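If you have just brought home a box of your grandmother's papers and want to find out who all these people were, welcome! I have been at this for more years than I care to admit, and I would love to save you a few of my detours.

## Start with what you have

1. Write down your own name, your parents and your grandparents, with towns if you know them. Pencil is best.
2. Go through the box slowly and put letters, certificates and photographs in separate piles (don't pull anything out of an album yet, please).
3. Call your oldest relative. Ask about nicknames, because my great-uncle Jad Najjar was "Joe" in every record but one, and it took me 3 winters to find him.
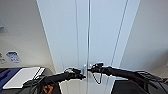
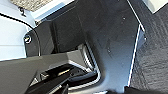

*White double doors with a silver latch, then a dark panel with an L-shaped opening.*

## Searching for a surname

Now for the fun part. Type the name the way your family spells it, and then try it every other way you can think of. Our Masri cousins were also Masry, Massri and, in one church register, Mastry! Clerks wrote what they heard, and some of them wrote in a terrible hurry.

If you get more than 80 results, add a county or a spouse's first name before you start reading. I usually look at the first 20, change one thing, and search again. Keep a page in your notebook for searches that found nothing, too, or you will run the same ones again next July.

## Keeping it all straight

Give each person one folder and put the surname first, in capitals. On every copy, write where it came from: the book or site, the page, and the town. My early notes just say "Jonham, parish book," and I am still trying to work out which parish book that was.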